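Cataloging the Hevano omnibus

I finished entering the horror shelf last night. The last item was the Hevano omnibus, a one-volume collected stories from Voltetti: xviii, 1,577 p., 25 cm, sewn binding, two ribbons. It took longer than the previous 60 records together.

The trouble is the edition statement. The title page says "complete edition." The copyright page says "revised and expanded," and lists two earlier Voltetti printings, one of which had 617 pages and can't have held the same text. I recorded the title page wording and put the rest in a note.

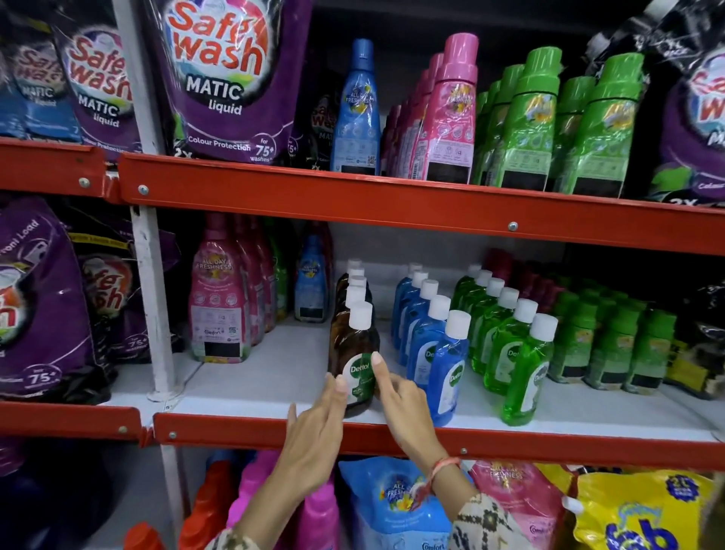 The contents list has a second problem. Four of the stories appeared earlier under different titles in the Onis paperbacks, and the omnibus doesn't say so. I compared first and last paragraphs against my Onis copies. Three match. The fourth has a new ending, longer by two pages, so I gave it a separate entry with a cross-reference to the old title.

Paper is thin, maybe Bible stock. Print from the verso shows through on pages with little text. The gutter margin is narrow and the book won't stay open before page 300 without a weight on it. Gilt on the top edge only.
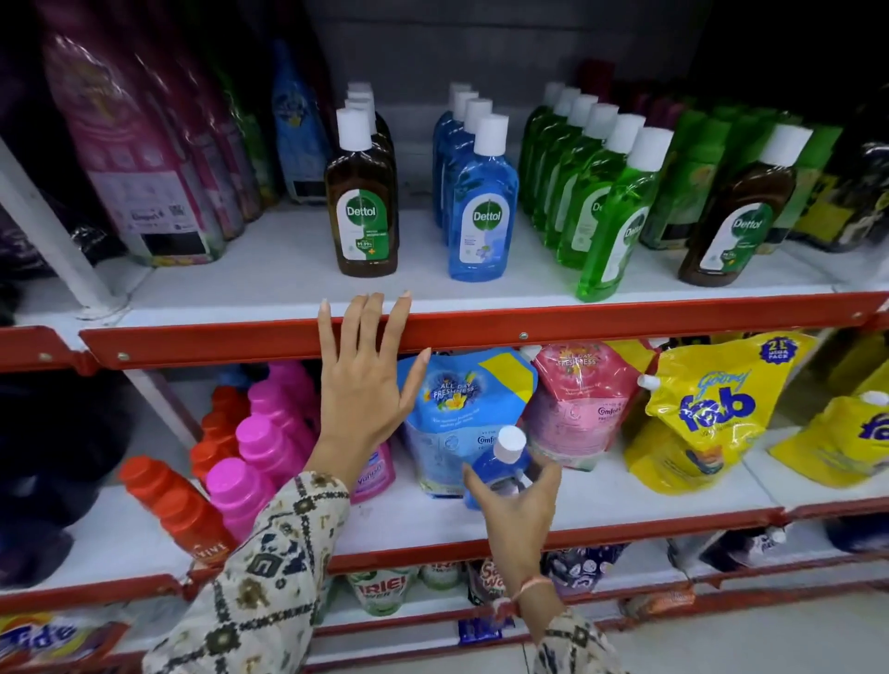 Changes to the record format

I've dropped the "condition" field and moved its contents into the copy note. Size is now height only, rounded up to the next centimeter. Variant titles get their own line so they can be searched.

The Thakur anthologies are next. They're numbered on the spine but not on the title page, and volume 3 seems to exist in two states with different introductions. If you own one with the gray boards, I'd like to know what the last numbered page is.

2 comments | 5 shares
Print this post | E-mail this post

Recent posts
Ribbon markers: replace or leave alone
Onis paperbacks, a partial checklist
Shelf order for multi-author volumes
Dust jackets without prices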